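Garden water butts offered to Pukier homes before summer

June 5, 2026

Households in Pukier can order a reduced-price water butt from Monday, after the town council agreed to run the scheme for a second year.

The offer covers 3,319 homes in the town and the streets north of the railway line. Residents of Kunach, who were left out last year, will also be able to apply. Flats with a shared yard count as one household and should send in a single form.

Each home can have one butt holding 200 litres, supplied with a stand, a lid and a tap. The fitting kit for the downpipe is included, but people will need to put it in themselves or find someone to do it. The council says it does not have staff to carry out the work and will not recommend a particular tradesman.

Delivery is by Brabec, the builders' merchant on Station Road, which also stored last year's stock. Vans will go out on weekday mornings and drivers will leave the butt at the front of the property if no one is in. Anyone who would prefer to collect can do so from the trade counter with a copy of the order email.
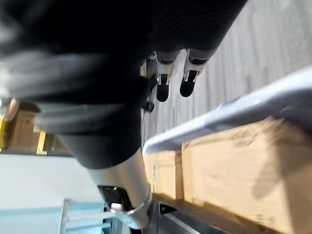
A robot arm with a silver cylindrical section at its lower end.

Last year 1,388 butts were handed out before the money ran out. Several residents complained that they had filled in the form and heard nothing for weeks. This time orders will be confirmed within three working days, and those who miss out will be told so by email or letter.

There were also complaints about the taps, which dripped on a number of the butts delivered in the first batch. Replacement washers are still available free of charge from the library desk. The new stock comes with a different tap.

The water company has not announced any hosepipe restrictions for the summer. A spell of dry weather in spring left the Amow reservoir lower than usual for the time of year, and gardeners on the allotments beside it have been asked to use cans in the evenings. The standpipe by the lower gate remains off while a leak is repaired.

Rainwater from a butt is suitable for beds, pots and lawns but should not be drunk or used in paddling pools. The council advises keeping the lid on at all times, particularly where there are young children, and scrubbing out the inside once a year. Butts should be emptied and the tap left open before hard frosts, normally by December.

Order forms can be picked up from the library and the council office, or filled in online from 9am on Monday. Payment is taken when the order is confirmed. Households that had a butt last year may apply again, but new applicants will be served first.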